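Pressemitteilung

Livonwood stellt Sortierkriterien für durchgefärbtes Altpapier um

Zusdale, 20. Juni 2024 – Der Papieraufbereiter Livonwood führt am Standort Zusdale eine getrennte Erfassung von durchgefärbten Büro- und Bastelpapieren ein. Bislang wurden diese Qualitäten gemeinsam mit der gemischten Sammelware verarbeitet. Grundlage der Umstellung ist eine Versuchsreihe, die im Januar abgeschlossen wurde und 1.570 Kilogramm Material umfasste.

Durchgefärbte Papiere enthalten den Farbstoff im gesamten Faserverbund. Die Flotation, mit der Druckfarben von der Oberfläche abgelöst werden, erfasst ihn nur teilweise. Der verbleibende Anteil muss reduktiv oder oxidativ gebleicht werden, wobei sich Rot- und Blautöne unterschiedlich verhalten. Eine Vortrennung nach Farbgruppen senkt den Chemikalieneinsatz in der zweiten Bleichstufe.
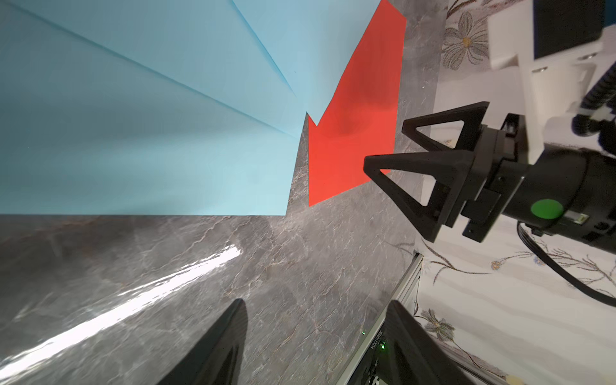
Konrad Nowicki wies darauf hin, dass die Vortrennung nur dann wirtschaftlich sei, wenn sie bereits an der Sammelstelle erfolge; eine nachträgliche Sortierung im Werk binde zu viel Personal. Livonwood hat diesen Einwand berücksichtigt und stellt den angeschlossenen Sammelstellen künftig Behälter für drei Farbgruppen bereit: Blau und Grün, Rot und Orange sowie Gelb. Schwarze und sehr dunkle Papiere verbleiben in der Mischfraktion.

Angenommen werden Bogen und Zuschnitte ab einer Kantenlänge von 50 Millimetern. Falze und Knicke sind unerheblich. Nicht zugelassen sind beschichtete, laminierte oder mit Glitter versehene Papiere sowie Zuschnitte mit Klebstoffresten. Der Anteil sortenreiner Ware muss je Behälter mindestens 95 Prozent betragen – andernfalls wird die Lieferung als Mischware abgerechnet.

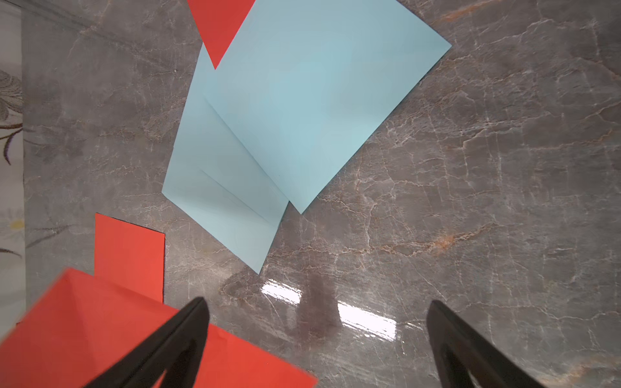
Für helle Blautöne gilt eine gesonderte Regelung. Sie können nach einstufiger Bleiche direkt der Produktion von Umschlagkarton zugeführt werden, sofern der Aschegehalt im Grenzbereich der Werksnorm liegt. Die Prüfung übernimmt das Labor Wysocka, Probenahme und Dokumentation leitet Zuzanna Walczak.

Fachliche Rückfragen: Ilari Heinonen, Livonwood, Abteilung Stoffaufbereitung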